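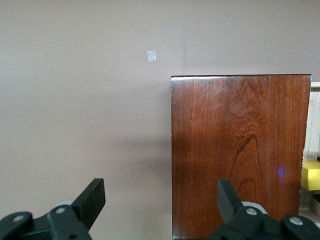

Slide 1. Varnished wood against a taupe wall, small chip at the upper left corner.

Home | Talks | Speakers | Notes | Contact
Filed under: Colour and Interiors

Speaker notes – "Small Things on Plain Grounds"
Elba Quezada, Jul 1, 2024

Opening. Good evening, and thank you to Lorena Saavedra for the invitation. I will speak slowly, and please stop me if a word is not clear. English is my third language and the names of colours are the hardest part of it.

Say first what the talk is about. I am a colour consultant and most of my work is walls. Clients ask me for a colour, and I ask them what will stand in front of it. Usually they have not thought about this yet.

Leave slide 1 up while I talk. Ask the room to name the colour of the wall. I expect to hear grey, beige, mushroom, maybe brown. All of these are acceptable. The wall goes darker toward the middle and the lower left, so two people can look at two parts of it and both be right. When I practised this talk with Joaquín Olivares he said grey, and after a minute he said beige, and he was a little annoyed with me.

Now the wood. The finish is reddish-brown and glossy, and the grain makes long vertical streaks, with the arched pattern we call cathedral grain. Explain the term for those who do not work with timber: it is typical when the board is flat-sawn. I do not want to guess the species from a photograph. Please do not guess it for your clients either, go and ask the joiner.

Gloss beside a quiet wall is a question of light. Upper part of the face has a pale sheen, lower down the red becomes deep. If you take your colour match only from the sheen you will buy a paint that is too light. I made this mistake in the Skirer flat and we repainted a hallway in December, in the cold, with the windows open.

There is also the small white piece on the wall, tape or paper. Wait to see if someone mentions it. Something so small and pale on a muted colour pulls the eye very strongly, and this brings me to the second half.

(Drink water. Check the time. If we are past the halfway point, skip the story of Yáñez.)

Yáñez story, short version. The shop had 76 paint cards pinned beside the counter and customers could not choose. Jussara Bittencourt took them all down and put up two. People still complained, but they went home with paint.

Second half. Change the slide and say nothing for a moment.
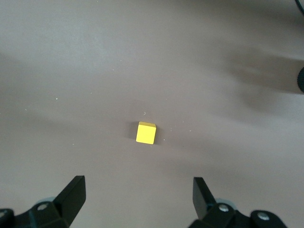 A strong colour needs room. Yellow especially. If you put a lemon yellow vase on a shelf full of books, it is one more bright thing. Put it alone on pale grey with a little mauve inside and it does not need any help. I tell clients to buy the one yellow object first and to paint after.

Talk about the top and the front of a thing. The top takes more light, so it looks paler, and the front looks more saturated. It is the same yellow. Beginners in my course at Urudia mix two paints before they believe me.

Then shadow. A soft shadow on grey is not only darker, it can also turn brownish, and a client may think that the cloth or the paint has a stain. Move the lamp before you apologise to anyone.

Also lint. On a plain matte ground each small white fibre shows. For the Dastivstead rooms I now write in the care sheet that pale plain surfaces want a brush every morning – the owner was not pleased, but she brushes.

Questions. Aaliyah Vachon will carry the microphone. If they ask for paint brands, say that I will answer at the tea table. If they ask about white ceilings, that is a different talk, roughly 60 minutes long, and I have it ready.

Return the clicker to Lorena.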